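Showroom and packing help wanted, Tarkport

Posted May 2022

Hi! I'm Booker Boateng and I run the floor at Undavar, a bath and kitchen showroom over on the Pennington side of Tarkport. We need 2 more people for the summer, and I'd rather write this ad myself than hand it to an agency, so bear with me if it rambles a little.

The job is mostly unpacking, setting out, wiping down and packing up again. We change our displays a lot. A tub that stood by the window in April goes out to a builder in May, and something else has to come in, get unwrapped, get cleaned and get put where people can walk all the way around it. Then there are the toilets – so many toilets. You'll get used to saying the word in front of customers with a straight face, I promise.

You don't need any plumbing background. Nothing on the floor is hooked up to water, and the heavy lifting gets done by the delivery crew with the right equipment. What I do need is somebody who is careful with finishes. Black faucets show every fingerprint and white rims show every scuff, and a ring on the wrong finger can leave a mark I'll be looking at for a year.
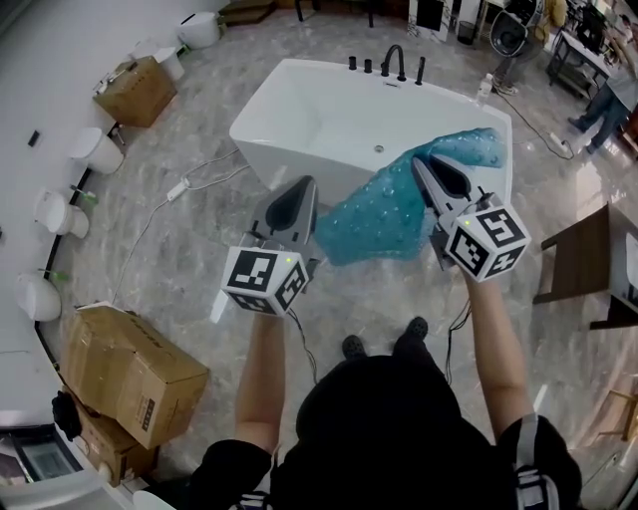
Bubble wrap is a big part of the day, so let me say a few words about it. We save every sheet that's still in decent shape and use it again. Big pieces get folded in half and then in half again and go on the shelf, small pieces go in the bin by the back door, and anything popped flat goes out for recycling. Same with cardboard: good boxes get kept, torn ones get broken down before lunch. If you're the kind of person who finds folding things up kind of relaxing, you're going to love it here.

Other stuff you'd be doing:

Checking deliveries against the sheet and telling me if a handle or a drain cover is missing
Mopping the floor before we open
Keeping cords and packing out of the walkways
Taping and labeling boxes for pickup
Pointing customers to Hipólito Godoy, who handles sales and knows the price of everything

Hours are Tuesday through Saturday, 8:30 to 2:30, with a paid half hour for lunch. Pay is $615 a week to start, and we look at it again once you've been here three months. There's a $300 bonus if you stay through the end of the season. Please wear closed shoes with a decent grip (the floor is slick right after mopping!) and clothes you don't mind kneeling in. We have work gloves in most sizes, but bring your own if you're picky about the fit.

I'd like both people trained before July, when we clear out a whole wall for the new Cavach line. It's going to be a messy couple of weeks and I want you to know where the tape is by then.

To apply, stop by and ask for me or Hipólito, any day we're open before noon. We're at 1806 Pennington Road, parking in back. A resume is nice – a short note about any job where you had to handle breakable things is nicer. Students and retirees are both welcome, and if you and a friend want to apply together, go for it.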